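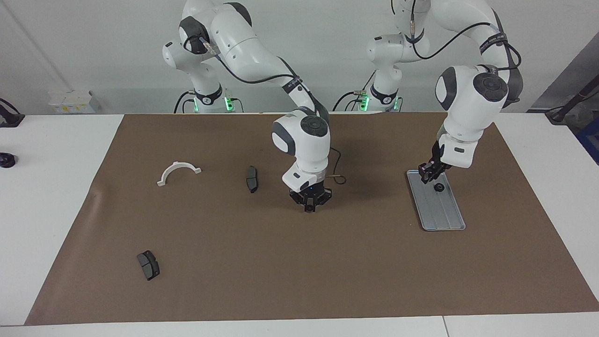

Speaker notes: Open day at Lakville, August
Talk for the regional parts and service group
Bijan Golestani

Slide 1. Title
Say hello. Thank Azadeh Nouri for setting up the visit and for reading these notes before I used them. Phones off. The talk runs without a break and I take questions at the end.

Slide 2. Why we went
Prulov rebuilds and resells brake parts. Sorting the returns is still done by hand at our end. A bin comes in with pads, brackets, knobs and clips all mixed together, and a person picks through it. Last year we asked three suppliers what they could do about that. Detel was the only one that offered to let us come and watch.

Slide 3. The place
The Detel workshop in Lakville is one long room with offices upstairs. They hold an open day each August. There were 12 of us in the morning group. We got coffee, a safety talk and a badge. Closed shoes are required, so bring them if you go.

Slide 4. The table
Two arms, one table, a sheet of brown paper over the top. Parts go on the paper and a metal tray sits on the same sheet. The job is to get the right parts into the tray.
Point out the brake pads. They are dark gray on brown, and people in the group asked if that was hard for the system. Detel said shiny parts give them more trouble than dark ones.
Point out how the tray lies. It is at an angle to the table. I asked if it had to be in a fixed spot and was told no, they move it between runs.
Both grippers are the two-finger kind. No suction. For our pads I think that is the right choice, given how dusty they come in.

Slide 5. What we watched
The demonstration started at 10. They did the small parts first and then the pads. The operator stood at a laptop and did not touch the table while the arms were moving. When a pad was dropped, she stopped the run, put it back by hand and started again. She did this without any fuss and told us what had gone wrong each time.
Pause here. Someone will ask how often it dropped one. Next slide.

Slide 6. Numbers
These are Detel's numbers from their own log, read out to us on the day. I have not checked them.
312 picks logged in the week before the open day.
9 of those were drops.
Do not turn this into a percentage on the spot. I did that at the practice talk and got it wrong.
They want a run of 100 picks with no drops before they will quote for a customer site. They had not reached it when we visited.

Slide 7. What I would still like to know
Speed. It was slower than a person, and they said so.
Greasy parts. Everything we were shown had been cleaned.
Who does the changeover when the part mix changes. Azadeh thinks our own people could learn it. I am less sure.

Slide 8. Next steps
We are sending Detel a crate of real returns, uncleaned, from the Zacharopoulos account. They will run them and send us the log. Azadeh is the contact for that.
If anyone here wants to send parts too, give her your name before lunch.

Questions
Leave the table slide up during questions. Price will come up. We do not have one yet.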